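Robot Handling Lab -- Handout 4: Comparing gripper fingers on the two-arm bench
Course notes by Mabli Pumphrey. Revised 2022-02-28.

Please read this handout before you come to the bench. Last week we spoke about payload and reach. Now we compare two sets of fingers, the Bresel and the Primitari, on the same pair of arms and with the same controller (Pulero). Only the fingers are changed, so any difference in your results should come from them.

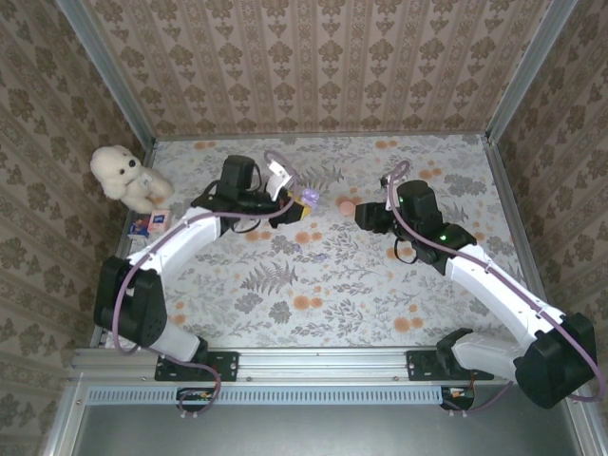

A fair comparison begins with the object. Small round things are difficult for a parallel gripper, as the contact area is little and the object can roll away before both jaws touch it. For this reason we give each arm its own piece: the lavender one goes to the left arm, and the pink ball lies on the floor before the right jaws. Start with the left arm and hold the piece still while you bring the second arm near. The two wrists work close together, and the cable loops above them need space also.

Procedure

1. Home both arms. Set the closing force to 26 on the Pulero panel and do not change it between finger sets.
2. Approach from the side at low speed, then close.
3. Lift, wait 2000 ms, and put the piece down again.
4. Write the result as "held", "slipped" or "missed". If you are not sure, write "slipped".
5. Repeat until your group has 150 trials for each finger set. 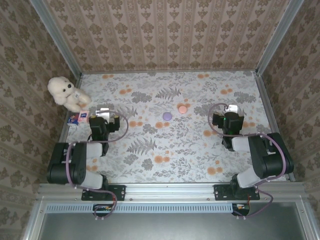
Between trials, open both grippers fully and bring the arms back to the start pose. A trial which starts with half-closed jaws must not be counted, even when the grasp was good.

About the patterned floor -- students often ask if a plain one would be easier. For the camera, yes. But our detector has to find a coloured piece also when a printed flower of similar colour is near to it, so the pattern stays for the whole term. If the detector chooses a flower, note it in the last column and do not count it against the fingers.

Last June, the group of Gwilym Samuel held the piece in 79 trials with the Bresel fingers. Their report is in the Hamada room, on the shelf by the door. Read the part on finger wear before you write your own discussion.

To hand in: your table, one page of text, and the settings file from the controller.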